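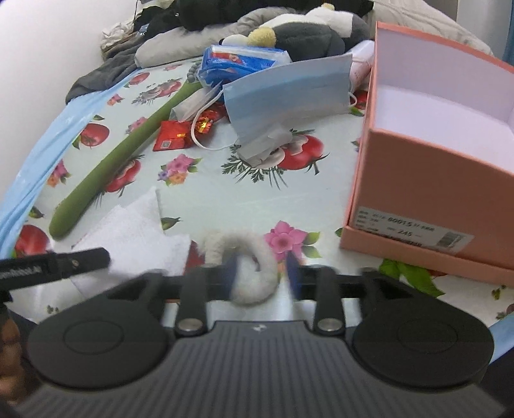 Bench and Table Tips: Comparing Hand-Held Grippers

Prepared by the Skastville Household Automation Workshop. Revised 17/03/2026.

These tips are intended for members who are trying out hand-held grippers on ordinary household tasks and wish to compare one set of fingers with another. They assume the gripper has already been assembled and checked according to the maker's sheet. Questions about loan equipment should be directed to Leandro Vallejo at the Sirnham bench.

Choosing the table

A kitchen or dining table at standing height is suitable for most trials. Record the type of covering before starting. Oilcloth wipes down easily but can slide when a gripper presses on it, and it should be clipped at the corners if the trial involves pushing. A printed cloth, with fruit or flowers for instance, is a harder test for a camera than a plain one. Use the same cloth for every gripper in a comparison.

Choosing the objects

Members are asked to mix soft, thin and rigid items. Household clutter serves very well: candy wrappers, tissues, snack packets, small plastic bags, a clean face mask, plush toys and an open shoe box. Food should be removed from packets beforehand. Glass and full drink containers are not permitted at the Sirnham bench.

Plush items tend to flatter a gripper. Almost any pair of fingers will hold a fluffy ring, and a good result with one should not be taken as evidence that the same fingers will lift a foil wrapper. Tissues and wrappers are more demanding, particularly when they lie flat. Ear loops and strings of beads should be included where possible, as they catch on rivets and finger joints.

Fitting the finger pads

Wipe both pads with a barely damp cloth and allow them to dry completely. Lint from plush toys builds up quickly and reduces the grip on smooth packaging. Pads should meet evenly along their full width when closed. To check this, close the fingers on a strip of writing paper and tug gently at each side. If one side slips, reseat the pad and repeat the check.

Do not mix pads from different sets. The Prastik pads and the Montoya pads are close in size but differ in thickness, and a mixed pair will close off-centre.

Running the comparison

Carry out 16 lifts per object with each gripper. Approach from above for the first half and from the side for the remainder. Hold each object clear of the table for four seconds before placing it in the box. A lift is recorded as successful only if the object reaches the box without being touched by hand.

Return every item to its starting place between lifts. Small squares of painter's tape under the cloth can be felt through it and serve as position marks without altering the view from the camera.

Change operators at the halfway point if two people are available. Wrist fatigue affects the results sooner than most members expect, and tired operators tend to squeeze harder.

Camera and lighting

Clean the lens before each set. Draw the curtains and use the same lamp throughout, placed to the side so that glare from shiny wrappers does not fall directly into the lens. Straps should be fastened snugly and kept clear of the fingers.

Notes from the January trials

The January comparison covered 718 lifts. The Montoya fingers were preferred for tissues and thin bags. The Prastik fingers were preferred for boxes and firm packets, although two members found the grip tiring. Of the failed lifts, 64 involved foil wrappers lying flat, and most of these were recovered on a second attempt from the side.

Storage

Leave the fingers slightly open so that the pads do not take a set. Store the gripper in a lidded box, away from heaters and direct sun. Result sheets go in the grey folder beside the Sirnham bench.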